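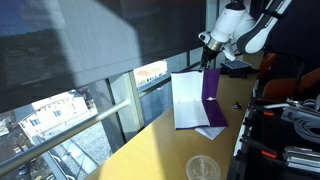 Renata Carrasco reckons the afternoon slump is a myth and we should all just eat less bread at lunch. Fair enough, she might be right about the bread! But I'm going to spend my 25 minutes arguing with her anyway, so settle in.

(Wait for people at the back to sit down.)

Start with the diary. I kept one through June, nothing fancy, just a line every hour on how awake I felt and what I was working on. Read out the 2:40 pm entry - "read same email four times, replied to wrong Noemi". Pause for the laugh, if there is one.

Then the old office story. My first job was in 1982, typing invoices, and we had a proper tea break at three with a trolley and those awful pink biscuits. Everyone got up. Everyone whinged about the boss for ten minutes and then went back to it. I don't remember a slump, but I was also nineteen, so take that with a grain of salt.

Next bit is light. Get people to think about where they sit after lunch, and whether the blinds have been down since breakfast. I move to the bright end of the desk now and save my filing for then, and keep the hard writing for the morning.

Don't get bogged down in caffeine. Someone will ask. Say my cut-off is noon and move on.

Mention Fuseini's walking meetings - 51 of them so far, he keeps a tally on his fridge. Ask him to stand up if he's in the room.

Questions, then remind them the sign-up sheet for the walking group is by the urn.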